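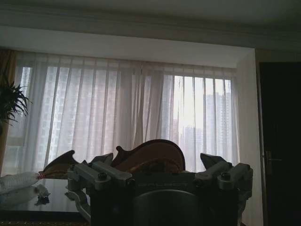 Tips for Teaching a Two-Armed Robot Household Tasks by Remote

These tips are for people who drive a two-armed robot by hand controllers in a furnished room, so that it can learn a chore from the recordings. They come out of one long stretch of work on living room tasks: picking up trash, putting things back, shifting small furniture. Most of them would apply to a kitchen too.

Before you start

Write the task down in one sentence and tape it where the operator can read it. "Pick up the bottle and put it in the bin" is a task. "Clean the table" is five or six tasks, and two operators will do them in a different order every time. Split it up and record each part under its own name.

Check the controllers with the arms well clear of the furniture. Open and close each gripper fully, then turn each wrist as far as it goes both ways. If a wrist is already near its limit at the starting pose, fix that first. Running out of wrist halfway to an object is the most common reason we threw a run away.

Wipe the lenses on the wrist cameras. A thumbprint you don't notice in the morning will show as a gray smear over everything by 3 p.m., when the light comes straight in.

Windows and curtains

A room with a big window is hard on the cameras. Leave the sheers drawn and leave them the same way all day. If you open them after lunch, treat it as a new batch and label it that way. We run some batches in the morning, some late in the day and some with the ceiling lights on, and each gets its own folder.

Glossy tabletops reflect the window. You can't do much about that, and the robot will have to work on glossy tables in real homes, so don't cover them with a cloth.

Go around anything you can't replace. Instruments, carvings and glass can stay in the room as background, but tell the operator which ones they are and agree on how close the arms may come. Our rule is two hand widths. 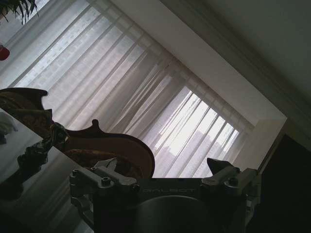 Approaching an object

Come in slowly for the last few inches and stop for a beat before you close the gripper. The stop gives you a clean point to cut the recording, and it lets you look at the wrist view as well as the head view. New operators watch only the head view and end up closing on air, just in front of the thing.

Line the fingers up with the narrow side of the object. Turn the wrist before you get there, not while you're over the table.

Don't use the arm to nudge an object into a better position unless nudging is part of the task. If you bump something by accident, finish the run and mark it. Our log uses a plain B for that.

Bottles, cups and tissues

Thin plastic bottles dent. Close until the bottle stops sliding and then hold your hand still. Grip around the middle for a full bottle. An empty one can be taken nearer the cap. Carry it at an even speed and keep it over the table as long as you can.

Crumpled tissue is easier than it looks. Pinch the highest point and lift straight up.

Keep the other arm parked while one is working. Pick a parking spot beside the table, use it every time, and bring the arm back there before you end the run.
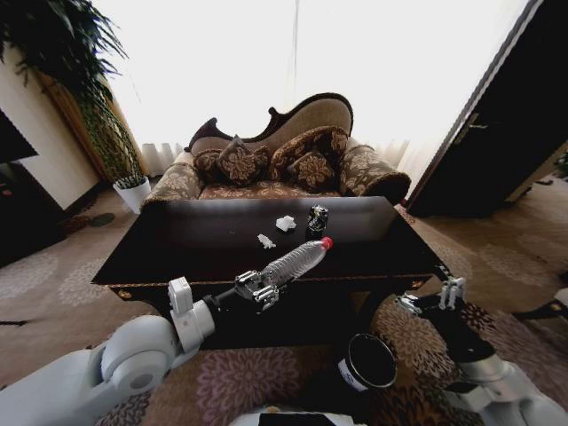 Maya Jaber wrote in to disagree with the parking rule. She lets the idle arm drift wherever the operator's hand goes, on the grounds that people don't hold one arm stiff when they tidy up, and she says her operators get less tired that way. We tried it in September for 154 runs. The operators did like it better. The trouble was at the end of each run, where the idle arm was somewhere different every time and had to be brought home before the next one. We went back to parking, but if your sessions are long it may be worth trying her way.

Moving furniture with both arms

Only move pieces the robot's maker says it can handle, and empty them first. Take one near corner in each gripper. Close one side, check it, then close the other. If you close both at once and one slips, the piece can twist before you catch it.

Push or pull with both hands at the same speed. It helps to count out loud. Move a few inches, stop, look at both corners, and go again. 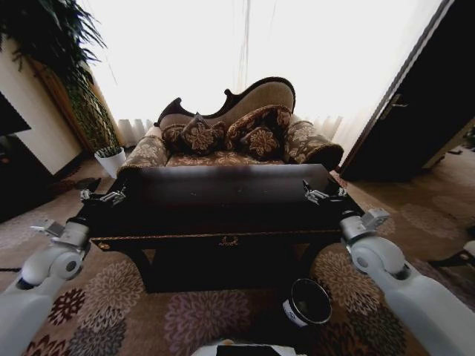

Check the rug as well. A rug that bunches up under a leg will stop one side while the other keeps going. Flatten it between runs, and pick up anything on the floor that the piece could run into.

Let go in the reverse order, one side and then the other, and back the arms straight off before lifting them.

How many runs

For a simple pickup we stop at 400 good ones. Two-handed moves take more. Our biggest set was planned at 3000 runs and ended up with 2736 after we took out the bad ones. Plan for that kind of loss.

Change operators every hour. Tired people start to rush the last few inches, and you will see it in the recordings before they feel it.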